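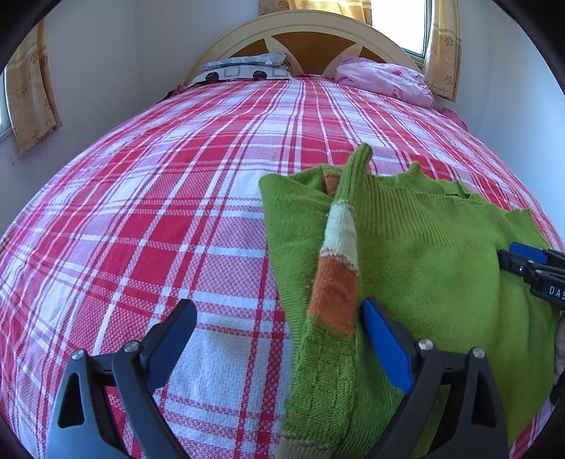 Bed station with the knitted sweater, the near gripper open and a second gripper at the right edge.

Choosing finger pads for hand-held grippers on knitwear

Posted in Grippers and End Effectors by Pilham Lab Desk

Our group is comparing two sets of finger pads for a pair of hand-held parallel grippers. The task is folding a knitted sweater on a bed. The first set is the blue pad supplied with the fingers. The second is a softer pad from Lano, cut to the same outline.

We have completed 31 trials with each set. The softer pad holds ribbed cuffs well but tends to drag the bedspread along with the sweater. The supplied pad releases cleanly but loses the smoother knit when the sleeve is lifted. We would like advice on which difference deserves further testing, and whether a knit garment on a woven bedspread is a fair basis for comparison. Both operators are trained, and the camera settings are fixed for the whole series.

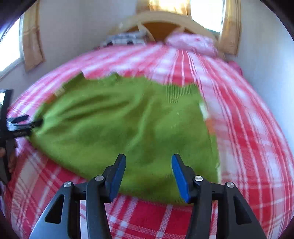 Answered by Theano Balaskas, Bakalis Test Group
Member, Grippers and End Effectors

The garment is suitable, provided that the grasp point is recorded for every trial. A grasp on gathered cloth and a grasp on a single flat layer are different tests, and they should not be averaged together. In our own work the ranking of two pads reversed once the results were separated in this way.

I recommend the following order of work.

Mark the approach height on the handle and keep it constant. Dragging of the lower fabric is often caused by pressing too far down before closing.

Run the flat-layer grasp and the gathered grasp as separate series, with 4 operators if they are available.

Exchange the pads between the left and right grippers halfway through each series. Operators favor one hand, and this can pass for a difference in the pads.

Please also report slips during the lift separately from missed grasps. A single success rate will conceal the behavior you describe.

Answered by Trarkusmont Workshop

Clean the pads. Lint from knitwear builds up and the grip changes. We wipe ours after each series and replace them at 500 closures.

Answered by Lab Desk 83

We used a cotton shirt and had no difficulty with either type of pad. It may be simpler to change the garment.

Comment from Pilham Lab Desk

Thank you for the replies. The garment cannot be changed, as knitwear is the purpose of the study. We will separate the flat and gathered grasps and repeat both series in September. Could the Bakalis group state how the approach height was marked? Tape on our handles shifts during use.

Comment from Theano Balaskas

A narrow band of paint on the handle, checked against a small block that stands on the bedspread next to the garment. The block is removed before the trial begins.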